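I have finally, finally sorted the craft corner, and I am so pleased with it that I keep walking in there just to look! If you've been reading for a while you'll remember the Great Button Spill back in October, when everything lived in one big drawer and I swore I'd do something about it.

My first plan was the Ledesma cabinet, the one with all the tiny drawers. Gorgeous thing. But it holds 44 drawers' worth of stuff I would promptly forget I owned, and I'm a person who has to see things. So I went the other way – open plastic bins, bright colors, right out on the table where I work. I spent a whole Sunday afternoon on it with the radio going and loved every minute.

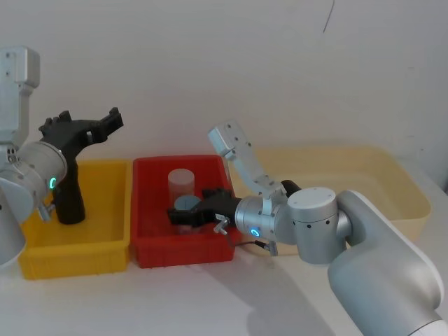 Color is what makes a bin system stick for me. I've tried labels (twice, with a very nice pen) and I stop reading them within a week, but I never forget a color. Three bins in a row against a plain wall is plenty, and with yellow at the left end and red right next to it my hand soon learns where to go. I like the ribbed sides too, so much nicer to grip than the slick kind. Tall things go toward the back, like the milky white cylinder standing up in the red one, and then the short stuff in front doesn't disappear.

Next up is the yarn, which is a much bigger job. I've got my eye on the deep baskets from Heveck, and there's a Tramley shelf that might just squeeze in beside the window if I move the lamp. I still need to measure. Has anybody put one of those together alone, or should I wait until my sister visits?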